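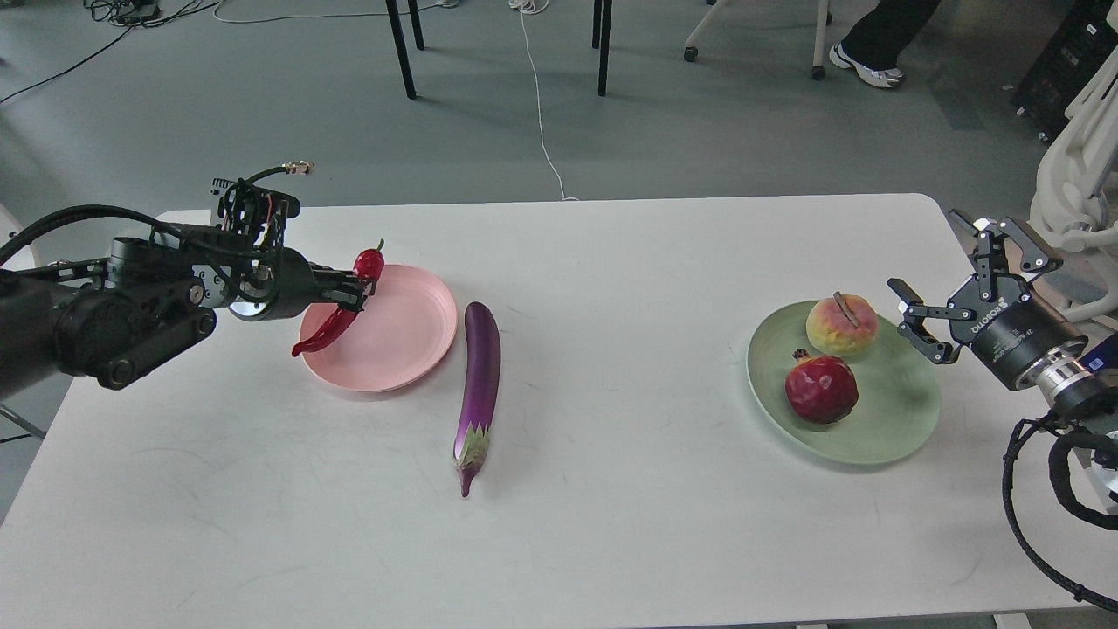

Nelli Honkanen, bench notes, March, with comments from Orlando

Sorting table, fruit and veg set. Elvira's plan says vegetables on the pink, fruit on the green. I'm still not sold on colour as the rule. The peach-like one is yellow, orange and pink-red all at once, and the pomegranate and the chili are both red, so anyone going by colour will put them together. Going by kind is no cleaner — Orlando points out that a chili is a fruit, and so is an eggplant if you want to be difficult about it.

Peach (Alcides calls it a nectarine, I'm leaving it as peach) and pomegranate share the green plate with room to spare. Would swap the plates over. The eggplant is the long item and the pink one is the smaller, and I can't see it lying flat in there.

The Cuadros list says 12 items for the full set. I'd want to get through these before believing that number.
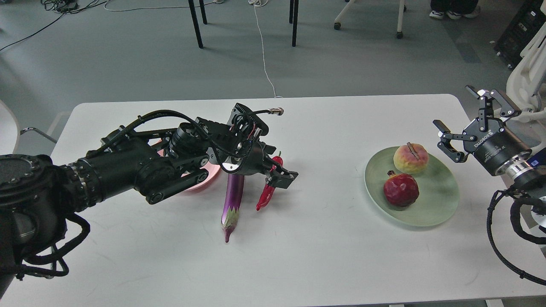 Chili under the hand, eggplant on the tabletop, fruit on the green plate.

To do: ask Elvira whether stem direction matters. Wipe the tabletop, the scuffs are getting worse. Next go at 2, if the table's free.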